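Descaling a kettle when the tap water is very hard
Kitchen and Home > Cleaning

Nassoro Magesa
Joined in April

Hello everybody. I moved to Posden for my work and the water in this town is much harder than I am used to. My kettle is a Parry with a steel inside, and after only a few weeks the bottom became white and rough. Now small pieces of this white stuff come into my tea, and when the tea cools there is a thin skin on top of it. The water company writes on its page that the hardness in our part of the town is 280 mg per liter. I do not know if this is a lot.

I tried to rub it with a sponge and dish soap, but it does not come off. My neighbor told me to use vinegar, my colleague told me never to use vinegar because the smell stays. The manual only says "descale regularly" and does not say with what. What do you use, and how often must I do it? And is it bad to drink the tea with these pieces? I drink a lot of tea.

Thank you in advance.

plillura_kitchen

Vinegar. Works fine. Boil, pour away, done.

Mutua Bakilana

Welcome to Posden. Yes, 280 is very hard water. I have lived here for a long time and I had the same kettle before, so I will try to explain how I do it.

First, the white stuff is limescale, mostly calcium carbonate. It is the same mineral that was already in the water, so a small piece in the tea is not dangerous. It is only not nice. Soap does nothing to it, you need an acid.

I prefer citric acid to vinegar. You can buy it as a powder in the baking section at Siston, or in the shops where people buy things for making jam. My way is this:

Fill the kettle halfway with water and boil it. Switch it off and unplug it. Put in 2 level tablespoons of citric acid, slowly, because it will foam. Do not keep your face over it. Leave it for 20 minutes, pour it out, and rinse well. Then boil fresh water once and pour this away also. If there is still white at the bottom, repeat the same thing. After so many weeks you will probably need to repeat.

Vinegar also works, but your colleague is right about the smell. If you use it, mix it half and half with water, and do not boil it with the window closed. I made this mistake and my wife was not happy with me. And please never mix vinegar or citric acid with bleach, the gas is dangerous.

About how often: in our water I do it every 6 weeks. If you wait longer, the layer becomes thick and the kettle needs more time to boil. It also helps to empty the kettle in the evening and not to leave water standing in it all night. 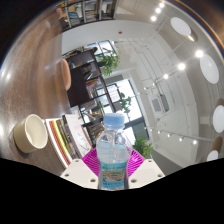 For the thin skin on the tea, it comes from the same minerals together with the tea itself. A filter jug makes it much less, but you must change the cartridge on time. If you want to test this before you spend money, make one cup with tap water and one cup with a soft bottled water, from the same tea, and look at them when they are cool. On the bottle label you should look for a low calcium number. Some bottled waters are as hard as ours, so the price tells you nothing.

Nassoro Magesa

Thank you Mutua, this is very clear. I did it two times with the citric acid and now I can see the steel again. The number under the kettle is 304, I thought it was the model, but maybe it is the type of steel? Next I will try the test with the two cups.

Mutua Bakilana

Yes, 304 is a common type of stainless steel. Citric acid is fine for it if you rinse after. Good luck with the tea.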